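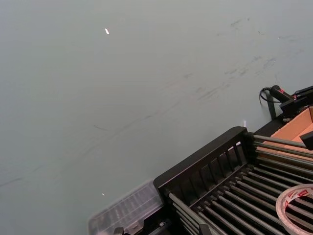
Fevach rod rack, tape parked on the rods, cardboard box behind.

Fevach benchtop rod rack, black – quick review

Had this since May so time I wrote it up. Doing this on a smoko break, excuse the typing.

Short version: good rack, silly instructions, would buy again at the sale price. Paid $35 plus postage. Wouldn't pay much more.

What it is. Black frame, row of metal rods, stuff sits on top of the rods. Listing calls it a "multi use organiser" which could mean anything. I wanted somewhere to put whatever I'd just had in my hand. Tape mostly. I lose tape constantly, under offcuts, under the bills, once in the ute for a fortnight. Now it goes on the rack and I can see it from the door.

Assembly. Box says five minutes. Took me 30 and I wasn't mucking around. The rods have to go in both ends at the same time, so you get one end lined up, the other end drops out, start over. Trick is to stand one end on the table, load all the rods into it pointing at the ceiling, then lower the other end on from above. Not in the leaflet. The leaflet is one drawing and a lot of arrows. Mallet helps, rubber one, go gently.

Build. Better than I expected for the money. Rods are straight, no burrs that I could find and I ran a rag along every one. The finish on mine is even. I've had a Wosa rack before this (wire, white, folded up on itself when I leaned on it) and the Fevach is miles ahead. No wobble once it's together. The feet do slide a bit on a hard benchtop. Put a cloth under it and the problem's gone, I use an old black one, shows less grubbiness.

Load. Leaflet says up to 5 kg. Haven't weighed anything. Full box of screws was fine, no sag in the rods. Wouldn't park a drill press vice on it.

What works on it: rolls of tape, flat boxes, tins, sanding blocks, anything with a decent footprint. Jobs that need air underneath while the paint goes off – that's been the real surprise for me, I do small timber signs and they dry without sticking to newspaper.

What doesn't: pencils, drill bits, cable ties, loose screws. Straight through the gaps. Obvious I know, but I did it anyway, more than once. Fix is a shallow cardboard tray pushed hard up against the side. The small things go in there and the rack does the rest. Costs nothing, when it gets manky you chuck it in the recycling and cut down another box.

Cleaning. Dust is easy, one wipe. Dried PVA is not easy. It gets down where the rods meet the ends and you'll be in there with a toothpick. Sawdust falls through and collects underneath, so lift the whole thing now and again or you'll find a little dune.

Hot glue. Keep the gun next to the rack, not on it. My glue gun drips when it's resting and a drip on a rod sets like a barnacle. Mine lives at the back near the wall where the cord's out of the way. The plastic parts case stays at the back as well, that one's a Joubert and I've no complaints about it, the lid stays shut.

Gripes, quick:
Leaflet is useless, see above.
No spare end fittings in the pack. Lose one and you're stuck emailing them. I did email, reply took ages but they did send it.
Feet should be rubber.
Smelt a bit of machine oil out of the box. Gone after a few days in the shed.

Good points: solid, looks tidy, doesn't hog the table, easy to see what's on it. Has stopped me buying tape I already own, so it's probabaly paid for itself.

4 stars. Would be the lot if they redid the leaflet.

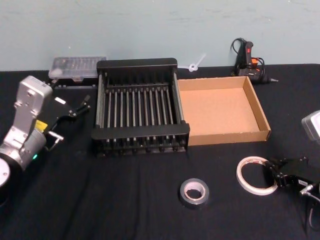

Špela Nikolovski wrote: Thanks for the tip about loading the rods standing up, saved me a lot of swearing tonight. Did yours come with one rod a smidge tighter than the rest? Mine needed a proper whack. Also wondering if you looked at the Simo one before you bought, it's a fair bit dearer but the feet are rubber. I need it for drying lino prints so I don't care much about the weight limit, just don't want it skating around when I bump the table.

Reply: Yep, had a tight one too, bit of candle wax on the tip and it went in. Did look at the Simo, only online, couldn't find one in a shop to lean on. For prints I'd stick with the Fevach and put a cloth or some of that grippy drawer liner under it. Check the rods for oil first though, wipe them with metho before any paper goes near it.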